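3.2 시뮬레이션 환경의 구성

공유 작업실에서 제작한 양팔 로봇 Marti를 실물에서 바로 시험하기에는 위험이 컸으므로, 작업실과 비슷한 가상 공간을 먼저 만들었다. 렌더링과 물리 계산에는 작업실에 있던 데스크톱 한 대를 사용하였다. 벽과 바닥은 단순한 평면으로 두고 바닥에만 얼룩무늬 텍스처를 입혔다. 무늬가 없는 바닥에서는 그리퍼 시점 영상으로 이동량을 추정할 때 오차가 커졌다. 가구는 Trudetti 모델 묶음에서 가져와 치수를 고쳤다. 그림 4(가)는 그리퍼 쪽 시점에서 렌더링한 것으로, 두 손가락 너머에 2단 회색 금속 탁자가 있고 상판에 노란 물체와 가늘고 흰 막대가 놓여 있다.

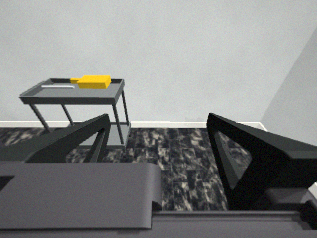
3.3 작업대와 랙

두 번째 작업은 장비 랙 앞에서 이루어진다. 랙은 황갈색 나무판 위에 세우고, 판째로 흰 상판의 작업대에 올렸다. 검은색 팔 두 대는 랙 왼쪽에 배치하였다. 랙의 전면 패널은 충돌 형상을 따로 만들지 않고 상자 하나로 근사하였으며, 위쪽의 검은 장비만 개별 형상을 유지하였다. 이 근사로 충돌 요소의 수는 3840개에서 1259개로 줄었다. 그림 4(나)에서는 한쪽 팔의 손목과 그리퍼가 이 장비의 앞면과 겹쳐 보인다.

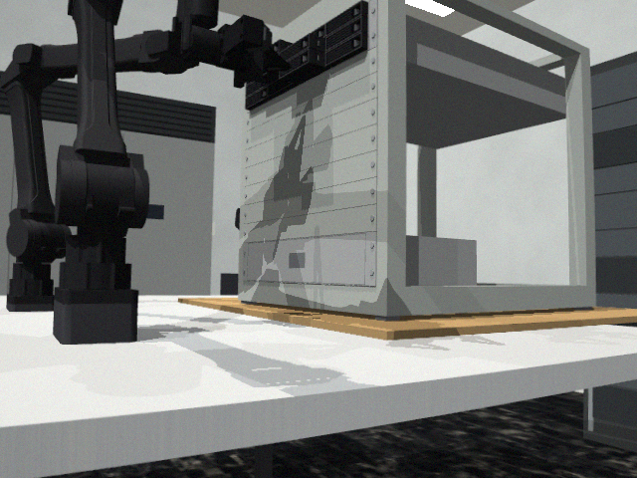
조명은 천장등을 기준으로 하되 세기와 방향을 매 회차 무작위로 바꾸었다. 초기 설정에서는 팔의 그림자가 패널 이음선과 겹칠 때 검출기가 경계를 잘못 잡는 일이 잦았다. 그림자를 없애는 방법도 검토하였으나 실제 작업실의 조명과 차이가 커져 채택하지 않았다. 대신 그림자의 농도를 달리한 118개 조건을 만들어 학습에 포함하였다.

제어기는 Lollberg 보드의 펌웨어를 그대로 컴파일하여 시뮬레이터에 연결하였다. 관절 마찰 계수는 12월에 실물 팔에서 측정한 값을 썼다. 손목 관절은 측정값의 편차가 커서 중앙값으로 대체하였다. 평가는 접근 동작 101회로 구성하였고, 결과는 4장에서 다룬다.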